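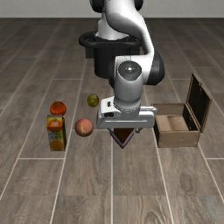

How to Judge a Wood-Look Floor Before You Pay for It

Every flooring store will tell you its planks look just like real wood. Maybe they do, from the doorway. I bought 958 square feet of the stuff for our place in Skuston on the strength of one sample the size of a paperback, and I've been suspicious of samples ever since. What follows takes an afternoon and will annoy the salesperson.

Step 1. Ask for full planks

Small samples tell you the color and very little else. Ask to borrow or buy full planks, enough to cover a patch you can stand back from. The Tellomer shop on Kang Street lent me 16 and wanted a deposit. If a store won't open a box, I'd wonder why.

Step 2. Look for the repeat

Lay the planks face up, all pointing the same way, and hunt for the most noticeable knot or swirl. Then look for its twin. Printed wood uses a fixed number of patterns, and cheap lines use few of them. "Random pattern" on a label means whatever the seller wants it to mean, so ask how many different faces come in the line and get the answer in writing.

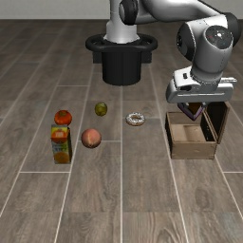 Color is where most people get talked into something. The chip on the display board sits under bright lights at arm's length, and your floor won't. Put the test patch down in the room it's meant for and look along it from one end. In the view above, the planks nearest the pale gray wall look darker than the ones up front, and a buyer who only checked the near end would come away with half the story. Look again after dark with the lamps on.

Step 3. Check the seams

Pale seams on a dark plank show up more than you'd expect, and the long ones pull your eye down the room. Decide which way you want that to happen before anyone starts cutting. Moving the end joints around helps a little. It won't hide a seam color you already dislike.

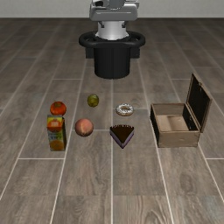 Long pale seams between gray-brown planks, with short ones at the plank ends.

Step 4. Get down low

Kneel and look at the grain up close. Soft, blurry grain may pass from standing height, and if you never sit on the floor, perhaps you don't care. I do. The Gernska salesman called it "weathered character." I called it blurry and went home.
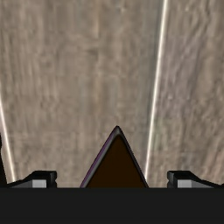 Weathered grayish brown grain, slightly soft, with two thin seams.

Step 5. Price the whole job

Add underlayment, trim, delivery and waste to the plank price. My "free delivery" came with a charge of 64 dollars for carrying the boxes past the front door, and the trim ran to another 300. Get one written total, and keep an unopened box if you can. My line was dropped by August.

Related
How to read a flooring warranty
Do you need a moisture test?
Felt pads compared
Removing old baseboards

We use cookies to remember your settings and count visits. Accept / Manage choices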